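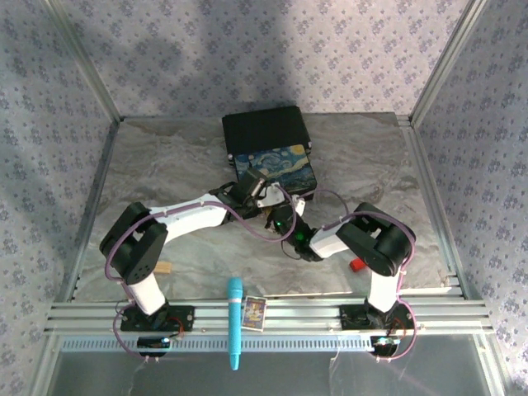 Ikhsan Nugroho thinks a box with a famous painting on the lid will always get picked up first, whatever is inside it. "People see the swirls and the yellow moon and their hand goes out," he said. "A plain black case can sit right behind it and they won't touch it until they've opened the other one."

Remigiusz Wilczyńska, who has sold boxes and small cases from his shop in Palacios for 19 years, agrees only in part. He says the picture sells the box once. After that the lid has to close properly, or the customer comes back.

"I had one line from Trerkent with a night sky on top, very pretty," he said. "The corners opened up by March. I sent back 20 of them and kept two for buttons."

He now carries 171 different boxes and cases. More than half are plain. The printed ones stay near the door, and the plain ones go on the long shelf behind the counter, where people ask for them by size.

Asked what he looks for in a printed box, he said he starts with the sides. A picture often stops at the top, and the maker has to choose a color for the rest. He likes dark sides with a blue picture. White sides show every thumb mark, and he has given up on them.

Cases are a different matter. "Matte is good. Shiny looks fine on the day you buy it," he said. He checks the fittings at the corners by running a fingernail under each one. If it catches, he doesn't order.

His own things are kept in a case he bought secondhand on Workeck Street. It holds receipts, a tape measure and his father's reading glasses. At home there is one painted box, a gift from his sister, and it has tea in it.

He does not care for sets. A customer once asked him for a case and a box that matched, and he spent a week looking through the Drutine catalog, all 244 pages, before telling her to buy two she liked and put them next to each other. She took a green one and a gray one.

"She was in again last month," he said. "She wanted a smaller gray one for stamps. I had to order it."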